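Kukthorpe Guest House Owners Group
Minutes, May 2018 meeting, back room at Goossens

In the chair: Ilse Cuypers. Apologies received from the Nindero and two others, see sign-in sheet.

1. Last minutes
February minutes read and agreed. One fix: the laundry quote was per month not per week.

2. Money
Balance 1,848 dollars after the sign repair. Still owed 300 from last year's brochure ads, Ilse to chase again. Dues stay the same. Question from the floor on whether new members pay a full year if they join in summer. Yes, they do, it's in the rules.

3. Laundry contract
Current outfit is putting prices up. Wutov has sent a quote, lower on sheets, higher on towels, no charge for pickup if we all use the same morning. Long talk about lost pillowcases. Goossens has had gray towels come back that belong to somebody else, please check your shelves. Agreed to try Wutov for 3 months, then look again. Anyone who wants to stay with the old lot can, but tell Ilse before the order goes in.

4. Parking on Mill Lane
Town wrote back. No extra spaces this season. They will repaint the lines "when weather allows", same as they said in February. Suggestion to put a note in the booking emails telling guests to use the lot behind the church. Agreed. Wording to go around by email.

5. Room standards
Inspector's new checklist handed out. Main changes are bedside lamps both sides, a proper chair in every double, no loose rugs at the top of stairs. Chairs: an upholstered one is fine, it does not need to match the bed. Some grumbling about cost. Soft furnishings with trim or ruffles are up to the owner as long as they wash.

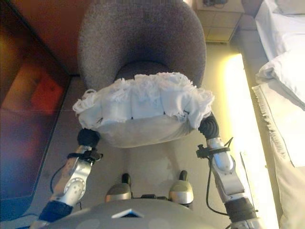 6. Brochure
Print run of 612 last time, nearly all gone. Same printer. Map needs redoing, the footbridge is in the wrong place and the bakery has closed. Nindero want a half page, will pay the differnce. Ad copy to Ilse, short please.

7. Any other business
Breakfast hours, can we all at least list them on the website. Two places still show last year's.
Spare key safe codes: change them. Not doing this one again.
Fire extinguisher check is due, we get a group rate if booked togther.

8. Next meeting
Same room, date to follow by email. Closed 9:10 pm.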